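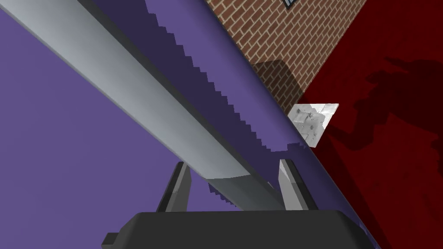
Gray bar on purple, with shadow. Computer rendering.

My bank has a new app, and the old one worked fine. Paying the gas bill used to take three taps. Now it takes seven, and one of them asks how I'm feeling about my money. I'd feel better if I could find it.

My neighbor Natsumi Ogura still mails checks. I used to think that was sweet. Last week I asked her where she buys her stamps, and she was kind enough not to look pleased.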